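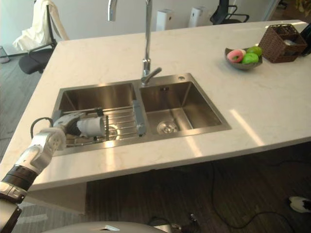

June 5, 2023

Opened the brokerage statement before coffee, a mistake I seem to make at the start of every month. The retirement account is up 6 percent for the year. I have done nothing to deserve this. In January I was certain a crash was coming and moved a good slice of my money into the Ivden short bond fund, where it has sat ever since like a guest who won't take off his coat.

So today I did the sums I'd been putting off. If I had left everything alone in the Rekard index fund, I would be $536 better off. That's the price of my opinion about interest rates. I've paid more for worse opinions, but those usually came with a dinner.
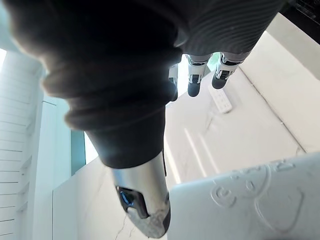
Then there is Maurya, the clever one. I bought it after reading the fund's brochure twice, which I counted as research. The brochure said it used "a disciplined model of investor behavior." I am an investor, and I would like to meet whoever has modeled my behavior, as I could use some warning. It charges five times what Rekard does and has so far matched it, minus the fee.

Spent the afternoon on the Zekis planning tool, which the plan website keeps pushing at me. It asks how you'd feel if your savings fell by a fifth. The choices run from "very worried" to "excited to buy more." I put "somewhat worried," then remembered how I was in January, went back, and changed it. The tool thanked me and advised a mix almost exactly like the one I'd had before I started fiddling.
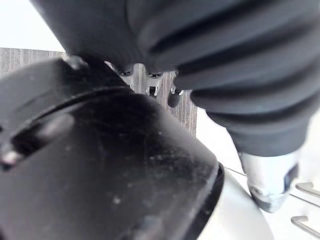
Read another chapter of the book on risk at lunch. It's 381 pages and I am on the part where people are assumed to be sensible, with a footnote saying they aren't. The author gets a lot done in between. There is a long proof I skipped, and then a graph that slopes the way I expected, so I felt I'd followed it.

Plan for the week: sell Ivden, put it back into Rekard, and stop looking. I'll give Maurya until the next statement – I know, I know.
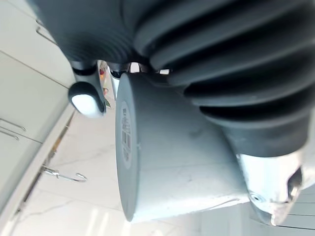 Called the plan's help line about moving the money. On hold through the same piano tune for ages, then told that the form has to be printed and signed. The printer is out of ink, so I remain in bonds for another night.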